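Print | E-mail this page

Speaker notes: Oiling Wood Tops Without Fear
2019-02-07 | by Carmela Paredes

(Slide 1. Wait for the latecomers, coats on the rack!)

Hello, and thank you for coming out to Clulthorpe on a cold night. I've been finishing wooden tops for 18 years and I still get excited when the first coat goes on and the grain wakes up – it's the best part of the job.

Start with gloss. Ask for hands: who has a shiny top at home? Who likes it? (Usually an even split. Let them argue a bit.) A shiny top looks great under lights, but it shows every crumb and fingerprint, so try a test patch in a corner before you commit.
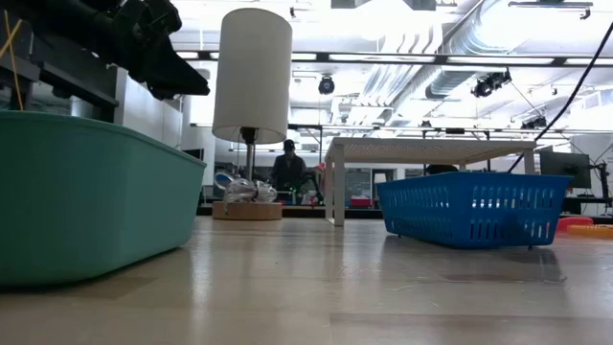
A light top with a glossy finish, teal bin at the left.

Next slide, sanding. Go with the grain, always. I start at 80 grit and stop at 180. Pass around the sample blocks from the October class – the rough one goes first. Tell the Trumier story here, the sideboard I sanded right through the veneer. They love that one. 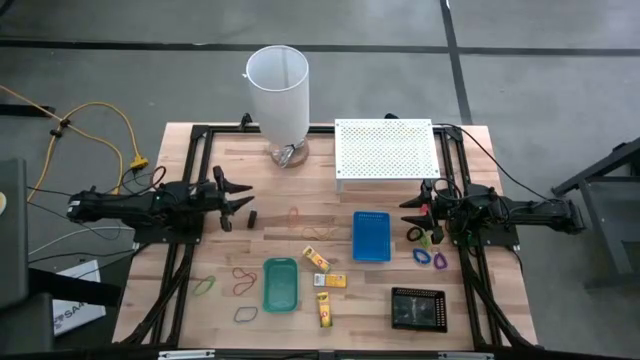 Now oil, my favorite! Thin coats, thin coats, thin coats. Put it on with a lint-free rag, leave it 7 minutes, then wipe off everything that will come off. Let it sit overnight and do it again. Lay used rags flat outdoors to dry, never balled up in the trash, they can catch fire by themselves. Say this twice.

Rings and scratches: demo on the Hermans board if there's time. If we're past 47 minutes, skip to questions.

Handouts are by the door. Take two, I printed far too many.

We use cookies to remember your settings. Accept | Read more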